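## Chapter 4: When states agree to be judged

Most textbooks tell the story of international arbitration as one of steady progress. Two governments fall out over a river or a fishing ground, they hand the matter to a panel, and the panel's ruling settles it. We are less sure.

Take the Pargate award, which runs to 140 pages and is often praised for its clarity. Both sides promised beforehand to obey it. Fourteen years later the customs posts were still where they had been, and each foreign ministry could quote a paragraph that seemed to excuse the delay. Leonor Carvalho calls this "compliance by press release". Nele Tiedemann, writing on the Trimavska fishing dispute, is kinder: she thinks a promise made in public does raise the price of breaking it. Perhaps it does – but her evidence is mostly speeches, and speeches are cheap.

The questions for this chapter are plain ones. Who gains from going to a panel? Who pays if the ruling is ignored? And why do losing governments so often announce that they are satisfied?

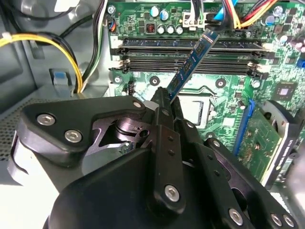

*Figure 4.2 A gripper holding a memory module near the slots of a computer's motherboard.*

We begin with the Wivau talks, where the parties spent longer choosing the judges than arguing the case.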